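Careers > Current Openings > Guest Housing

Search openings Keyword or location Go

Room Care Attendant, Guest Housing (part-time, 30 hours per week)

Veditz Residential Services invites applications for the position of Room Care Attendant at Asden House, its short-stay residence for visiting staff and trainees. The position reports to the Housing Supervisor, Seung-woo Maeng, and is available from February.

Purpose of the position

The Room Care Attendant prepares bedrooms between stays. The work covers the care of mattresses, bed linen and wood floors. Kitchens and bathrooms are cleaned by a separate team and do not form part of this position.

Principal duties

The successful applicant will:
- strip beds and carry used linen to the laundry room on the lower floor
- brush down each mattress with a hand brush and dustpan before fresh linen is put on, with attention to the stitched areas and the side borders
- check mattress covers for tears, stains and loose seams, and enter any damage in the room log
- sweep and dust-mop wood floors, including the strip of floor along the side of the mattress
- return laundry baskets, brushes and dustpans to the supply closet at the end of each shift.

Brushes used on mattresses are kept apart from those used on floors. Attendants are expected to observe this rule at all times.

Requirements

No formal qualification is required. Applicants must be able to lift 50 pounds, to kneel and bend for extended periods, and to keep a short written record in English. Previous work in a hotel, dormitory or care home is desirable – applicants without it will receive paid training during the first month.

Pay and hours

The monthly salary is $2,249 during training and $2,326 thereafter. Shifts begin at 9:00 a.m. Work shoes and gloves are supplied, and a meal is provided on each working day.

How to apply

A letter of application and the names of two references should be delivered to the Housing Office, Asden House, Ham Road. Interviews include a short practical exercise in one of the bedrooms. Applicants who need an adjustment to the exercise should state this in their letter.

Bedroom care: mattress and floor

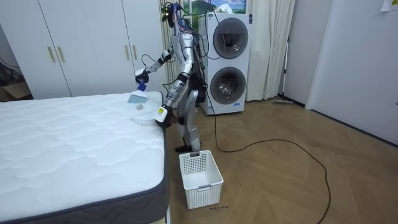
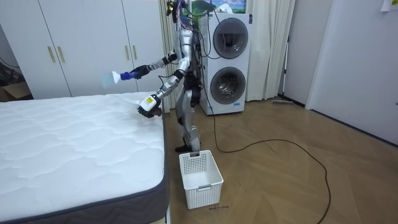

Comments on this opening

Nillar
Is the Wednesday shift fixed, or can it be traded with another attendant? I did this kind of work for years, and turning mattresses alone was the part that hurt my back – I would want to know whether a second person is on hand for that before I send in a letter.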